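Student Life > Clubs & Competitions

Kodcombe robotics club takes its spatula to the simulated kitchen finals

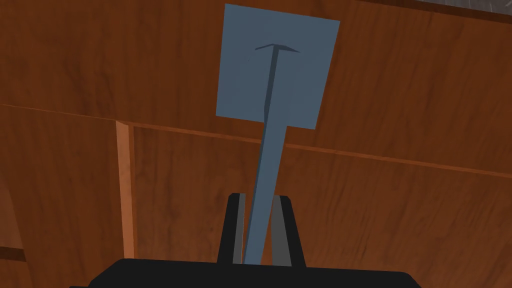
The Kodcombe High robotics club is heading to the final round of the Lumanlan Challenge in December, and the team got there without touching a single motor. Every task in the contest happens in a simulated kitchen. Students write the control code, send it in, and find out how their virtual arm did when the scores go up.

Kodcombe finished the qualifying round with 84 points, one ahead of the team from Flernetti Academy, which had 83. That's as close as it gets in this contest, and the cheer from the computer lab could be heard down by the gym!

The club has six members this year, and half of them had never written a line of code before September. Colton Leclerc, a junior, spent most of the fall on the part of the program that controls the grip. The challenge asks the arm to pick up a flat tool by its handle, hold it upright, and carry it across the kitchen without letting it tilt too far or bump into the cabinets.

"I thought closing the fingers would be the easy part," Leclerc said. "You close them, you've got it, you go. Then you lift and the whole thing swings around like a weather vane. I must have watched that spatula hit the floor a few hundred times. I was dreaming about it."

His fix was to have the arm take hold, lift just a little, check the angle of the tool, and set it down to try again if the lean was too big. It costs a few seconds on every run — the team argued about that for a week — but drops carry a heavy penalty, and the slower version kept beating the fast one in practice.

Club adviser Bienvenido Villanueva, who teaches physics, says the simulator has opened the club up to a lot more kids. Students can run their code at lunch, after practice, or at home, and a bad idea doesn't break anything.

"They try wild stuff, and I love it," Villanueva said. "Last month we spent an entire meeting on torque because somebody wanted to know why holding the handle lower made everything worse. I've been trying to get a class that excited about torque for years."

The final adds something new. Teams will have to use the tool to slide an object off a counter and onto a plate, and the starting positions will change from one run to the next. Each team gets three attempts, with the best one counting. Kodcombe has already named its program for the final Fosis, after a typo in an early file that everyone liked too much to correct.

Practice runs are open to anyone who wants to watch, after school in the computer lab. New members can join at any point in the year, and beginners are very welcome. The club will also show the final live on the big screen in the library, starting at 4 p.m.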